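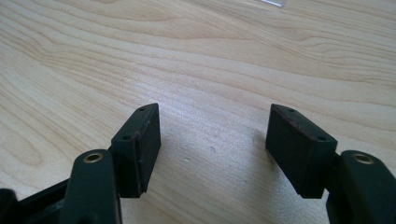 Lakshmi Warrier would like the word "learning" taken off the poster. The gripper club at Serkero High can teach a machine to put a wooden peg in a cup, she told me, and that is a perfectly good thing for teenagers to do, but a poster in the front hallway says the students are "building machines that learn like we do," and she has been asking for it to come down since June.

I had come to Serkero to see the club and had not expected the first opinion I heard to be that one. It turned out to be useful. The poster was still up on Friday when I left.

The project is called Lekach, and it belongs to five students who meet after the last bell in a classroom in the Annamalai wing. They are working toward a regional contest called Grondix, where school teams bring a small robot arm and a trained model and try to get one to do what the other says. The task this year is clearing a table: pick up an object, put it in the right container, go back for the next one. A four-year-old can do it. Most of the teams can't, or can't do it twice in a row, and the rules give partial credit for touching the object.

What the students mostly do, week to week, is pick things up by hand. They use a gripper you hold like a pair of salad tongs, with a camera on it, and every time they pick up a peg or a marker cap the camera records how it went. The recordings are used to train the model. The model is then supposed to run the arm.

If that sounds like a lot of hours spent moving pegs, it is. Hiba Moussa, a junior, has spent more of them than anyone. She showed me her method, which involves keeping her elbow tight against her ribs and breathing out as she closes the fingers. She said she picked up the breathing from archery. She does a run, sets the gripper down, writes a line in a spiral notebook, and does another run. She doesn't talk while she's doing it, and the others have learned not to talk to her.

The team set itself a goal of 300 recordings before winter break. When I visited they had met it, and there was a cake. Then Davoud Bahrami, who handles the files, threw out everything that was blurred, mislabeled, too dark, or showed somebody's sleeve. They were left with 127. He announced this after the cake, for which he is still being criticized.

I asked to see who had made the 127. He sorted the list for me. Hiba made 117 of them.

That number bothers me, and I don't think it bothers the club enough. Whatever the arm picks up from all this, it will be picking up from one right-handed archer with her elbow in her ribs. Davoud's position is that a consistent teacher is a good teacher and that a pile of sloppy examples would be worse. He may be right. He has not tested it. When I asked whether they might train one version on Hiba's recordings and another on everybody's, he said it was on the list, and when I asked to see the list he laughed and said it was more of a feeling.

The fingers

The part of the project I'd defend in front of anyone is the hardware, which gets the least attention on the poster.

The gripper fingers are plastic, in a green so dark that I had written it down as black until I got one near the window. There's a brass insert in each arm, where a screw can go in and out many times without chewing up the plastic, and a block on each finger that carries a soft black pad. The pads face each other across the gap and do all the actual holding. Everything else is there to bring those two pads to the right place at the right angle.

Colton Després, a senior, has been through several shapes of block. He keeps the failed ones in a coffee can and will pour them out on a desk for you if you show interest. One set was too shallow and the pads closed at the tips first, so that round things shot out sideways. Another was fine for pegs and hopeless for anything flat. The current shape tilts the pads inward. He explained the tilt to me twice with his hands and once with two slices of the leftover cake, and I believe I understood it the third time.

He can tell you why each version failed. He broke it, looked at it, changed one thing, and tried again. There's a kind of patience in that can that I kept looking for elsewhere in the room and found only in patches.

The pads are a sore point. They scuff, and the edges show red where the black has rubbed away. Colton wants to replace them. Hiba doesn't, on the grounds that the recordings were made with worn pads and new ones will grip differently. This is an excellent argument, and the two of them have been having it for weeks without either one putting a scale on the desk and measuring anything. I suggested it. They were polite. 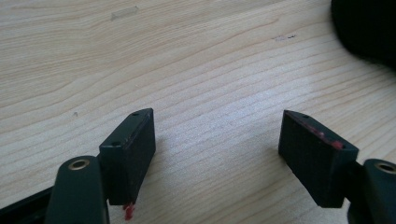
What the arm does

The arm sits in the next room, and we all went over to watch it. I'll report what I saw, which was a short session and may not have been its best day.

On the first try it reached for a peg, closed on the air beside it, carried the air carefully to the cup, and let go. On the second it got the peg and dropped it in. There was cheering, and I cheered too. On the third it knocked the cup over. Then Davoud changed something on the laptop and it sat still for a long while, and one of the younger members went to get a drink.

The second try is on the club's web page now, by itself, with music.

I don't want to be hard on high school students for doing what grown companies do with their own demonstrations, on much larger budgets. But somebody ought to tell them that the first and third tries were the interesting ones. Why the air beside the peg? Was it the light? The table had been wiped down and was shinier than usual, Hiba thought. Davoud suspected the camera had been bumped. Either one could be checked in an afternoon. By the time I left, the plan was to make another batch of recordings and see if that helped.

This is my real complaint about Lekach, and about a good deal of what gets called robotics in schools at the moment. The method has an answer for every failure, and the answer is more. More runs, more examples, more of Hiba's Friday afternoons. It may even work. A student who gets there that way, though, has learned that it worked, and I'm less sure she has learned why.

The case for the club

Vignesh Lobo, who runs the club and teaches physics the rest of the day, listened to all this with a mug in his hand and did not seem upset. He has heard it from Lakshmi, for one thing – they share a prep period.

"You'd like them to have a hypothesis," he said. "So would I. But I had a robotics club where we did it properly, with a hypothesis and a worksheet, and I had two kids."

He has five now, and he pointed out that Hiba's spiral notebook was her own idea. I asked her if I could look through it. Most of the entries are a word or two: good, slipped, too fast. Toward the back they get longer. One page is a drawing of the table with small crosses where the peg had been placed, and nearly all the crosses are on the right-hand side. Under it she had written, "am I only doing the easy half?"

I asked whether she had shown that page to Davoud. She hadn't. She thought he'd be annoyed, what with the deadline and the cake.

She showed him while I was standing there. He was annoyed. Then he pulled up the video of the arm missing the peg, ran it back to the start, and the two of them leaned in to see which side of the table it had been on.

It was the left. Vignesh put his mug down and went over to look, and Colton started shoveling his blocks back into the can so there would be room on the desk for the notebook.

The team leaves for Grondix on a morning bus. They have decided to spend the remaining sessions on the left side of the table, with someone other than Hiba holding the gripper for at least some of it. Davoud wants the new runs kept in a separate folder so they can compare. Lakshmi Warrier has offered to help with the comparison if the poster goes, and the last I heard, they were negotiating over the wording.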